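Two arms, one bunch of keys: a chat with Lingyun Dong

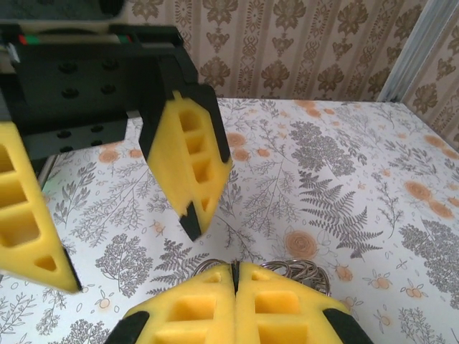

Starting with the fingers

I'd barely got my coat off at the Cluvcombe robotics club when Lingyun Dong handed me a spare yellow finger and told me to squash it. So I did! She's in her second year of mentoring the students here, and she reckons the fingers are where every newcomer ought to start.

"Everyone wants to go straight to the code," she said. "I make them hold one of these first – feel where it bends, feel where the black tip grabs."

This term's project is called Pluma, and the goal sounds dead simple. One arm picks up a set of keys and passes it to the other arm. The students have been at it for 3 months (with a fair bit of pizza, from what I could smell).

"Keys are horrible," Lingyun laughed. "The rings slide over each other and you never get the same shape twice. We started with foam blocks and got cocky."

I asked about the tablecloth, all grey ferns and orange flowers. Farzana Pathirana, who's in Year 11 and looks after the training runs, jumped in before Lingyun could answer.

"I picked it! Our first cloth was plain white and the arms did great on it, then we changed the cloth and they were hopeless. Now we practise on the busy one."

Farzana keeps a log of every attempt, and it's just gone past 2,000. She wants 3,000 before the regional meet in December, where each team gets 50 handovers in front of the judges.

"I do the boring ones after school with my headphones in," she told me. "Mum thinks I'm at debating."

I wondered what happens when both arms go for the keys at once. Lingyun pulled a face. "They bump. We've got a rule now that one waits with its fingers wide open until the other has let go. Farzana wrote that bit, and it took her three goes."

Next term they'd like to try a zip on a pencil case. Farzana's already bought the pencil case.

Contact the club newsletter | © Cluvcombe Robotics Club | Back to top

We use cookies to remember your settings. Accept | Manage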